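Spent the last while swapping hands on the same arm, so I'm going to put the notes in a thread before I lose them. Two hands, one arm, one wrist camera, household objects. The arm is an Asteo, the plain six-joint one. Controller is a Grovgate box we have had for years.

Hand A is a two-jaw parallel gripper from Tavares. Hand B is a four-finger hand built by a small shop in Drerkville. Both bolt to the same flange with an adapter plate. The plate for B took three tries to get right because the bolt circle on the drawing was the old one.

Weight first. B is heavier and it sits farther out from the flange. With A on, the arm runs at our normal speed setting and settles fast. With B on, I had to drop the acceleration limit or it would ring at the end of every move. You can hear it before you see it in the logs.

If you do this at home, redo the payload setup every time you swap. I forgot once. The arm didn't fault, it just sagged a little when I put it in hand-guide mode and then drifted down while I was typing. Easy to miss if you're looking at the screen.

Test list was 22 objects. Mugs, boxes, a stapler, a shampoo bottle, a roll of tape, a few soft things: towels, a stuffed toy, cushions. Each object got the same start pose for both hands, as close as I could put it by eye with tape marks.

Hard objects are a boring result. A did them all and did them quickly. B did nearly all of them, and took longer on every single one. For a box with flat sides, four fingers is a lot of hardware to do what two plates do fine.

Bottle was the first one where B looked better. A will hold it, but if you grab slightly off center the bottle rolls in the jaws. B closes and the outside fingers keep it from turning. I poured water with it a few times and the angle stayed put.

Small flat things, both bad. Coins, a credit card, a single sheet of paper. A can slide a card to the edge of the table and pinch it there. I couldn't get B to do it at all, the fingertip pads are too round. Maybe with a nail or a thin lip on the tip. Haven't tried.

Cabling. A has one cable and it tucks along the arm. B has more going on at the wrist, and the cable loop has to be long enough for the last joint to turn but short enough to stay out of the fingers. I moved the tie-down point twice. If the loop is too short the connector takes the load, and that connector is not meant to.

Somebody always asks about the camera, so: same wrist camera for both, same bracket. With A the jaws sit low in the view and you see most of the table. With B the hand takes up a lot more of the picture. You learn to work with the part that's left.

I tried tilting the bracket up nine degrees to get more of the target in view. Helped on approach, hurt at contact, because then you can't see the fingertips. Put it back. A second camera off to the side would fix this and I keep putting it off since it means another calibration.

Lighting matters more than I gave it credit for. Any bright window behind the target and auto exposure makes a mess of the shadows. I locked exposure for all the counted trials. The whites still get close to clipping but the edges of things hold up.

Controller notes. The Grovgate box talks to A over plain digital I/O, open and close, plus an analog line for width. B wants a serial link and its own little process running on the PC. That process crashed on me twice. Both times the hand held its last position, and I was glad of that.

Also B needs to home each finger at power-up. It takes 19 seconds. Doesn't sound like much, but you pay it every time something trips the e-stop, and during a debugging day that is a lot of standing there.

OK, soft things, which is why I wanted B in the first place. A on a towel is fine if there's a ridge or a fold to pinch. On a flat towel it presses down, closes, and comes up with nothing or with a tiny bit of fabric that pulls loose on the lift.

Cushions are the hard version of that. They're thick, they give when you push, and there's no obvious place to grab. A's jaws don't open wide enough for the body of one, so it has to go for a corner, and then the whole thing swings.
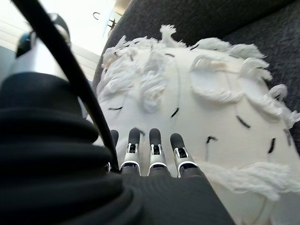 With B I run the approach slower, fingers open, and let contact current on the fingers decide when to close. I started with one threshold for all four. Better to set them separately, the outside fingers touch at different times depending on the angle and one early touch was closing the whole hand.

Counted runs on cushions were 30 per hand. A held through the lift and a short carry on 9 of them. B held on 22. I wouldn't read too much into the exact numbers, it's one arm in one room, but the gap was clear enough that I stopped arguing for A on this job.

Where B failed, it was mostly my approach angle. Come in too steep and the fingertips push the fabric ahead of them – nothing behind it to close on. Flatter is better. I'm now starting lower and coming in closer to level, and keeping the wrist a little farther back.

Loose trim is a separate problem. Fringe, loops, tassels, anything like that can get between a finger and its neighbor. The grip might be good and you still can't let go cleanly. I added a step to the release: open, wait, open a bit more, back out slow. It costs time and I think it's worth it.

Price, because it will come up. I'm not posting what we paid, but B costs several times what A does and the spare fingertips are not cheap either. The pads on A are rubber sheet I cut with scissors.

Where I've landed for now: A stays on the arm for boxes, bottles and general table work. B goes on when the job is bedding, cushions or clothes. The swap takes me some 19 minutes with the payload setup and a quick check of the camera. A tool changer would be nice – there's no budget for one.

Next up is the same object list with the second camera, once I do that calibration. I also want to try the flatter approach with A. It's not fair to B's numbers or A's that I only worked it out partway through.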